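Home Shop Grippers Arms Spares Build notes Basket

Ramine gripper pair, home build version

£467 the pair, left and right. Mains adaptor not included. Martens arms only for now, Emex bracket further down.

55 shares

Right, new page because the old one was out of date and people kept asking the same things by email. The Ramine pair is what we fit to our own two-arm build in the workshop. Sold as a pair because the housings are handed, so please don't ask for two lefts (it's been asked).

What you get

Two grippers, assembled, fingers on
Two wrist rings and the bolts for them
Two cables, 2 metres each, plug one end and bare the other
Spare finger pads, one set
Printed sheet, read it

Not in the box: arms, controller, wrist camera, sticky cable clips. Clips from any hardware shop are fine, get the wide ones.

Who it's for. People building at home or in a shared space who already have a pair of arms moving and want hands on them. If your arms aren't moving yet, sort that first. Yupin Yimyam does a beginners' evening at the workshop and will happily look over a half built arm, bring the power supply with you as well.

Changes from the last version. Finger travel is a bit longer. Housing screws are now all the same size, old ones had two sizes and everybody lost the small one. Connector turned round so it faces back up the arm. Same motors, same firmware, so you can run an old one and a new one together while you save up.

Fitting takes an evening if the wrist is already clean. Ring on first, then gripper, then cable, and don't tighten anything fully until you've turned the wrist through its whole range by hand. Power off for that obviously. Then do the homing routine, one side at a time, with nothing between the fingers.
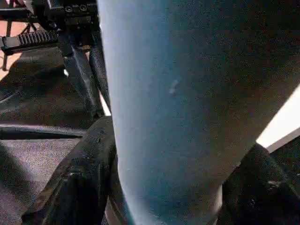
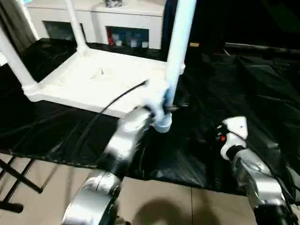
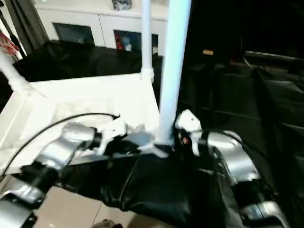
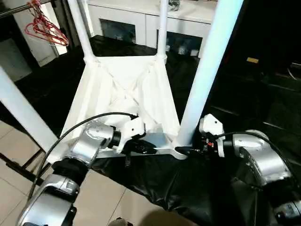 Cable routing is where most returns come from, so five minutes on this please. The cable wants slack at every joint and a clear path over the outside of the elbow, never tucked in the crook where it gets pinched on the way back. Copy the left arm in the last picture, where the black cable comes up from the lower left and loops over the top to the gripper. Clip it either side of the joint and leave the joint itself alone. Then run the arm slowly, full stretch and back, and watch the cable and not the fingers. If it goes tight anywhere, re-clip.

Grip setting. Ships at low. Low is fine for cloth, card, packaging, most plastic bottles. Furniture legs and rails want medium. High is there but I'd leave it, it wears the pads and you'll only find out your arms are out of line by bending something. For anything held by both hands at once set the two sides the same, then move them together at the slowest speed you've got. Two hands on one stiff object will fight each other if the calibration is even slightly off – you'll hear it before you see it.

Wrist camera. There's a mount on the top of the housing, takes the usual small board cameras. A fat object will fill most of the view once it's gripped, so don't rely on the wrist camera by itself. Head camera for finding things, wrist for the last bit. Lock the exposure or a bright edge in the background will throw it.

Floor and workspace. Put somthing down under the work. Plastic sheeting is cheap and saves your tiles, but tape the edges or the base wheels will pick it up. Keep cables off it. Rodrigo Loureiro uses an old carpet in his garage instead and says it's quieter.

Emex arms. Bracket is being redrawn by Natalia Alvarado, the first one fouled the wrist at full turn. July hopefully. You can put your name down using the stock form and we'll write once when it's ready and not before.

Pads. Wear item. Swap when the surface goes shiny or things start to slide. Wipe with a damp cloth, no solvent, it makes the rubber go hard. Spare sets come from Trosetti and we keep a drawer of them here too.

Safety, short version. Stop button where you can reach it without leaning past the arms. Long hair tied back. No kids in reach, no pets either. Fingers are strong enough to hurt on medium and you wont like high at all.

Delivery nine working days as we put them together in batches. Collection from the workshop is quicker, ring first. Returns fine if the cable hasn't been cut down. If you have cut it, get in touch anyway and we'll see what can be done.

Updated Mar 5, 2018

Add to basket Ask a question Spares for this item

Comments (3)

Panya Khunthong
Fitted mine last night, all good apart from the ring bolts which felt short. Is that normal? Got three turns in before they bit.

Lamai Noiphan
Panya – same here, it's the paint in the threads. Run a bolt in and out a couple of times before you put the ring on, then there's plenty. Medium grip works for me on chair legs btw, low just slipped down.

Rodrigo Loureiro
Any chance of a longer cable option? 2 metres only just gets to my controller once it's gone round the elbow with proper slack. I'd pay a bit extra.

Previous Next Back to Grippers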